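Escova de mesa Sipos
Fabricante: Loltham

Uma escova, uma pá e mais nada. A Sipos não tem luz, não apita e não pede a palavra-passe do Wi-Fi. Serve para tirar migalhas de cima da mesa, tarefa que até agora cabia à manga da camisola. As cerdas são macias, a pá tem o bordo direito e as duas peças encaixam uma na outra para caber na gaveta onde já não cabe nada.

Funciona em superfícies lisas. Em mesas claras nota-se mais o resultado e, infelizmente, também a falta dele.
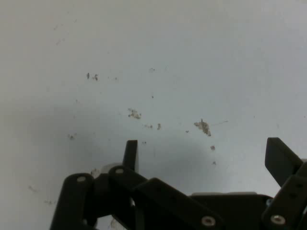
Como usar

Passe a escova a seco, na direção da pá. Comece pelos pedaços maiores, que são os que gostam de fugir para o chão. Toalhas de croché ficam por sua conta e risco.

Na bancada, convém sacudir primeiro a tábua e só depois varrer à volta; quem faz ao contrário varre duas vezes.
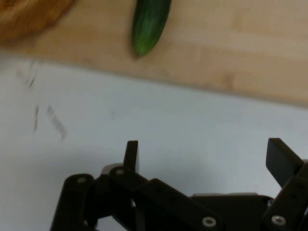
A escova também apanha farinha, sal grosso e a casca fina da cebola. Líquidos, não. Para isso temos o pano Okance, vendido à parte, como tudo o que dá jeito.

Características

Comprimento da escova: 24 cm
Cerdas: 4 filas
Cores: cinzento, mostarda e um verde a que o catálogo insiste em chamar Trirkura
Peso: cerca de 180 g
Lavagem: à mão, água morna, secar com as cerdas para baixo

Na caixa

Escova, pá e folheto de instruções em 8 línguas, nenhuma delas muito inspirada.

Disponibilidade

Cinzento e mostarda em stock. O verde volta em setembro. Cerdas de substituição em embalagens de 4.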